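Puveck 2 review: a planner that wants you to trust it

Print this review | E-mail to a friend

By Sebastian Marinescu
December 31, 2019

Puveck sells itself as the planning layer you drop on top of a two-arm robot in simulation and stop thinking about. I have heard that before. Nedelcu said much the same about its own planner in July, and I was still hand-editing joint limits a week later. So I gave Puveck 2 a cluttered room and thin flat parts, the sort of thing demo videos avoid.

Installation is painless. The scene importer is decent too, and it took my old Pelton room files without complaint, randomized wall and floor textures included.

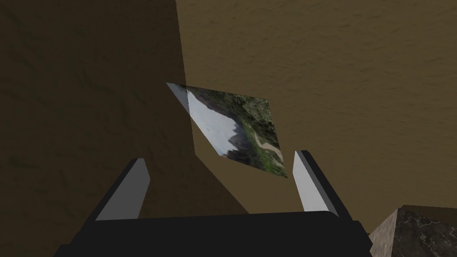 My main gripe is with the grasp scorer. It gives every candidate a number and won't say how it got there. Of 3,637 candidates logged over my test runs, 1,337 were scored "high confidence," and 115 of those had the fingers passing through the part. A collision checker ought to catch that before scoring. Support told me the order of the two steps is "configurable." I found the setting in a file the manual doesn't mention.

Thin parts seen nearly edge-on are the worst case. The pose estimate flips between two answers from one tick to the next, and the planner chases both. You can turn on smoothing, but then the arm lags.

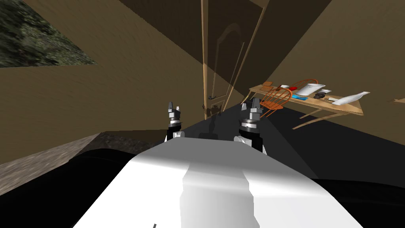 Reading time: 3 minutes

Two-arm planning is better than I expected. With the whole view tilted and a chair in front of the table, Puveck kept its idea of "up" straight, which Nedelcu never managed for me. It plans one arm and then fits the other around it, so the second arm gets the leftovers. If your task needs both hands at once, look elsewhere.

The replay tool is the part I would pay for. You scrub through a run and see the wrist view next to the plan. It did drop ticks on my longest run (1,064 logged, the last few missing), and the export button still does nothing on Linux.

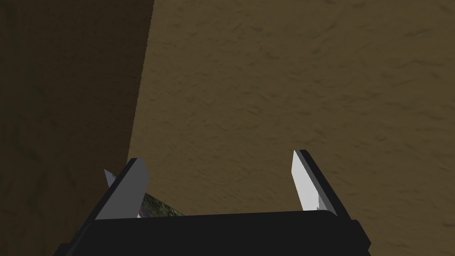 Wrist view in the replay tool, fingers open and nothing held.

Bristcombe does less, costs less and shows you its cost terms. I'm keeping Puveck for replay until the license runs out. For planning I'd wait for a version that can explain its own scores.

Comments (3)

tmk_arms: Same trouble with flat parts. Setting the pose filter to "strict" helped a bit, but it gets slow.

Odile R.: Did you try it with textures off? My flips mostly went away on plain walls.

gantryfan: You're too hard on the scorer. Bristcombe shows the cost terms, sure, but have you tried tuning them?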